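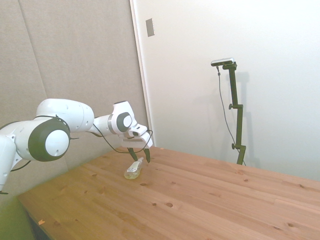
Arm over the little bottle, fingers open.

jbecerra
4/30/20
OK so I'm at 642 demos of bottle picking and I want to stop at 900 and train. Bottle goes down on its side, I drive the arm over, grab it by the neck end, lift, put it back somewhere else. Does 900 sound like enough for one object??

furkerton_dan
Depends how much you move it. If the cap always points toward the same side you've got one demo copied 900 times.

jbecerra
I do spin it! Every 15 demos I change the angle. I keep it lying down though.

skarel2
Every 15 is way too slow, change it every single time. Also clear plastic on a wood top with knots in it is a rough start. I'd throw a plain mat down.

furkerton_dan
Disagree on the mat. Then it learns the mat, and you're stuck with it forever. Leave the wood.

skarel2
We used one for the whole Sumel set and it was fine after 2 extra rounds on bare table.

furkerton_dan
So you had to go back and collect on bare table anyway, lol

jbecerra
Haha ok, leaving the wood. What about the bad grabs, do you toss them? I've been keeping the ones where I miss and then fix it.

skarel2
Keep those, toss the ones where you give up. And please don't bump the camera stand halfway through like I did in June.

— Jovita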